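Household and shop-floor chores: your questions

Praltden answers questions from customers, housing managers and small workshops about what a robot arm can be expected to do. The answers are kept by Jolanta Marciniak and Zbigniew Walczak and were last gone over in May.

Can a robot do my housework yet?

Not all of it, and not without someone nearby. An arm fixed beside a worktop can pick things up, move them and put them down, provided it has been trained on objects of that sort. It can't be left alone with a kitchen it has never met. If you need a whole room cleaned and tidied every day, you still need a person.

Which chores are closest to being ready?

Clearing a worktop, sorting items into trays and moving light goods from one marked place to another. These jobs share a few features: the objects stay still, the surface is flat and a failed attempt costs nothing except time. Wiping is fair on open surfaces and poor in corners. Folding clothes is slow.

Why are round, smooth things hard to pick up?

Two fingers need something to close on. A wide disc gives them very little, unless there is a raised part they can reach. In simulation we have the arm line up with such a part, with one fingertip on either side of it. A few millimetres out and the fingers push the object away. 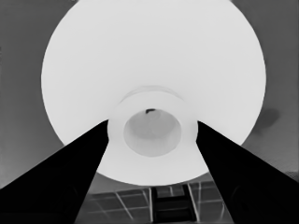
Do you test on real kitchens or in simulation?

Both, with simulation first. A simulated counter can be reset in a moment and nothing gets broken. Our present set of worktop tasks has 2,190 simulated attempts in it, of which 1,429 met the pass mark. Please don't read that as a figure for your own kitchen. Results drop when the same task is moved to a real counter, mainly through differences in friction and lighting.

What counts as a pass?

The object has to be lifted, carried and released in the right area within the time allowed. Dropping it and picking it up again is a fail, even if it ends up in the right place. Grażyna Sikora sets the pass marks and can send you the full wording.

Can it cope with soft or crumpled things?

Better than people expect. Crumpled material gives under the fingers and usually has an edge or fold to hold, so the grip doesn't have to be exact. The trouble comes afterwards. The arm has to judge whether it is holding one item or two, and it can't tell a receipt you want to keep from one you don't. We ask customers to decide beforehand what may be thrown away.

What does a cluttered counter do to the results?

It slows things down. Each extra object is something the arm must avoid on the way in and on the way out. The arm also hides part of the counter from an overhead camera while it works, so it may need to draw back and look again. We include mixed counters in every round of tests for this reason. 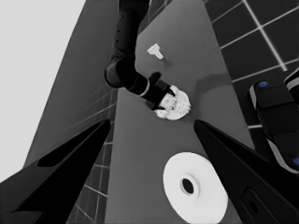
Simulated worktop task: gripper closed on a crumpled white item, with other white objects on the counter.

Is a workshop easier than a home?

Usually, yes. In a workshop the same part turns up in the same tray, and the bench can be changed to suit the machine. Wiltier, a packing firm we have worked with, runs two arms on carton filling and keeps a worker on the line to clear jams. Its staff still do all the changeovers by hand.

Will it wash up?

It can load a rack with plates it knows. We don't offer glassware, sharp knives or pans with food stuck to them.

Is it safe around children and pets?

The arm stops on contact, but it should not run with a child or an animal within reach. Switch it off at the wall when you leave the room.

How do I ask for a trial?

Write to Stanisława Stępień with the size of your worktop and a list of the objects you want moved. Weights help. Trials are not available for outdoor work or for lifting people.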